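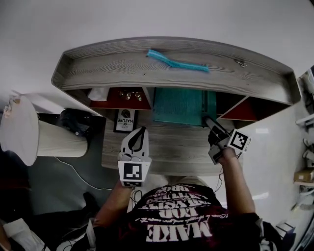
Chapter 6
Rest, Minutes and the Long Season

Before you read

Think about a team that you follow. How many minutes does its best player stay on the court in a normal game? Who decides this number, and at what moment of the game is it decided? Write down your answers and keep them until the end of the chapter.

6.1 A problem that every coach has

In basketball, the five players on the court are rarely the same five for long. The coach may change them as often as he or she wants, and a player who goes out can come back in. This freedom makes the game fast, but it also gives the coach a question that returns every few minutes: who should rest now?

In Chapter 5 we studied how a team chooses its shots. We assumed there that all players are fresh. In the present chapter we give up this assumption. A tired player jumps less, arrives late on defense, and misses free throws that he makes easily in training. The coach knows it, and the other coach knows it too.

We will follow one team through the chapter. The Drernberg women's team plays in a regional league, in a hall with 2,000 seats. The season has 31 games. The head coach, Candela Nieto, has ten players she trusts and one she trusts more than the others, the point guard Shuk-fan Kong. In her first season with the team, Kong played almost every minute of the close games. In December the team was in second place. By the spring it had dropped to fifth, and Kong was shooting badly in the last quarter.

Nieto wrote in her notebook, after a home loss on a Sunday to Jostance: "She asked to stay in and I was happy that she asked." We will come back to this sentence in section 6.4, where we discuss who is responsible when a player hides that she is tired.

6.2 How tiredness is noticed

The oldest method is to look. An assistant coach sits at the end of the bench and watches the players who are not near the ball. Hands on the knees, slow steps back on defense, and a late turn of the head are the usual signs. The difficulty with this method is the place from which one looks. From the bench, the far corner of the court is small and half hidden by other bodies. A small camera worn on a headband, beside the temple, like the one on the dark-haired person in the picture, points more or less where the head points, so a record made in this way will also miss whatever the wearer did not turn toward. For this reason many teams prefer a fixed camera high in the stands and a second person who reviews the game the next morning.
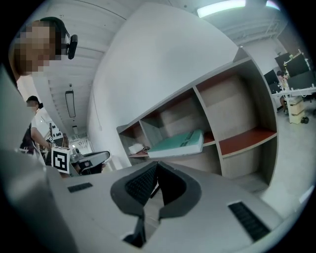 The second method is to count. The simplest count is minutes played, but minutes are not all equal. Four minutes of pressing defense cost more than four minutes with many fouls and free throws. Some coaches use the heart rate instead. In Drernberg, Kong's heart rate was measured in training and stayed between 160 and 165 beats per minute in the hardest drill. Such a number has meaning only when it is compared with other numbers from the same player.

The third method is to ask. It is cheap and quick, and it depends completely on trust.

6.3 Planned and unplanned rest

A planned rest is decided before the game. For example, the coach may write that the point guard sits for the first three minutes of the second quarter, whatever the score is. An unplanned rest is decided during play, usually after a mistake or a foul. Players often understand the second kind as a punishment, and they come back to the court with less courage.

Key terms for this section: rotation, bench unit, foul trouble, planned rest.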